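Pivon's next tablet will get its display from a single supplier, at least for the first few months. Ketilsson, which split the work on the last two models with Sindholm, has taken the whole initial order of up to 593,000 panels, according to two people at parts distributors who have seen the schedule.

Sindholm is not out for good. Its new line failed a brightness check in August, and the company is expected to try again in the spring. Until then Pivon has one source for the most expensive part in the device, something it has avoided for years. 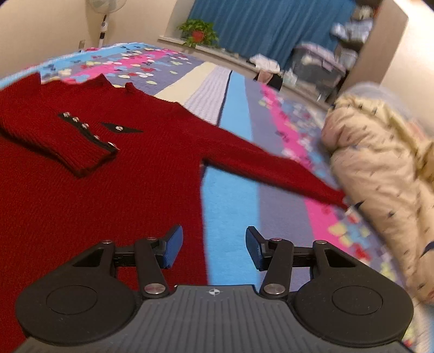 Ketilsson's panel is thinner than the one it replaces, and it draws less power at low brightness. That matters most to people who read at night, and Pivon's own surveys say many of its buyers do. The company wants a screen dim enough to use in bed, propped on a quilt with a light-blue stripe or any other cover, without lighting up the room. The current model goes down to two nits, and reviewers have complained that this is still too bright.

Price is the open question. The base tablet sells for $458 now, and Rosaura Cáceres, who tracks display contracts at the research firm Wokside, expects $513 for the new one.

"One supplier means no bargaining," Cáceres said. "Pivon can absorb some of it, but I doubt it will absorb all of it."

Pivon declined to comment on suppliers. Ketilsson confirmed only that it is hiring 200 people at its main plant – most of them for final inspection – and that production starts after the new year.

Recent stories
Sindholm delays second panel line
Pivon ends repairs for its first e-reader
What a nit is, and how many you need
Cheap styluses compared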